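Kandis Travel Carrier with Skasum Tracker
Section 7: Getting your cat ready for a long trip

Read this before the day you leave. The box says "ready in minutes." The carrier may be. Your cat will not be, and neither will the paperwork.

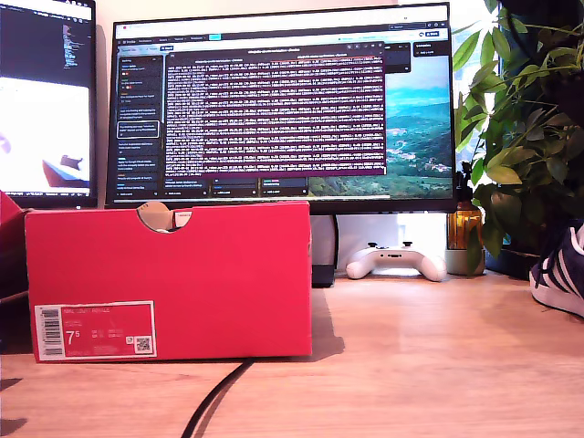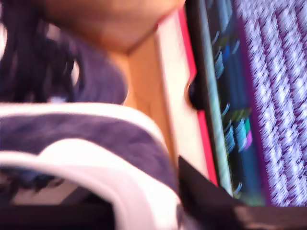

7.1 Putting the carrier together

1. Set the base on the floor with the door end facing you.
2. Lower the top shell until all 6 side clips line up with their slots.
3. Press each clip until it clicks. Then pull on it. A click alone proves very little.
4. Hang the door on its two pins and turn the latch to the right.
5. Lift the carrier by the handle with a bag of litter inside before you trust it with an animal.

Caution: The airline approval sticker on the base is our reading of common cabin rules. Airlines change those rules and check-in staff read them in their own way. Call and ask for the size limit in writing.

7.2 Getting the cat used to it

1. Leave the carrier open in a room the cat already likes for at least 11 days.
2. Feed the cat beside it, then just inside the door, then at the back.
3. Close the door for one minute. Add time each day.
4. Take a short car ride before you try a long one.

Note: Earlier printings of this guide recommended the Louro calming spray. We have taken that out. Some owners swear by it, others saw no change at all, and we have no good way to tell which cats would have settled down anyway. An old T-shirt of yours costs nothing.

Caution: Do not give a sedative without talking to your vet. Older cats in particular can have trouble with them – and a cat that looks calm may simply be unwell.

7.3 Pairing the tracker

1. Charge the Skasum tag until the light stays green.
2. Open the Golley app and choose Add Pet.
3. Hold the tag next to your phone and wait for the short beep.
4. Clip the tag to the carrier, never to the collar alone.

Note: The range is given as 100 yards. That figure comes from an open field. In a train station or a border parking lot, expect roughly half of it on a good day. The tag does not replace a microchip, whatever the app store page may suggest.

7.4 If someone else is taking your cat

1. Ask the transport company for its permit number and check it yourself with the office that issued it.
2. Get the driver's phone number, the planned stops and the drop-off address.
3. Pack copies of the vaccination record and microchip certificate. Keep the spares at home.
4. Tape your own number to the top shell.

Caution: Be wary of anyone who wants full payment up front or promises an exact arrival time. Borders do not run on promises.

For lost clips and door pins, see Section 8.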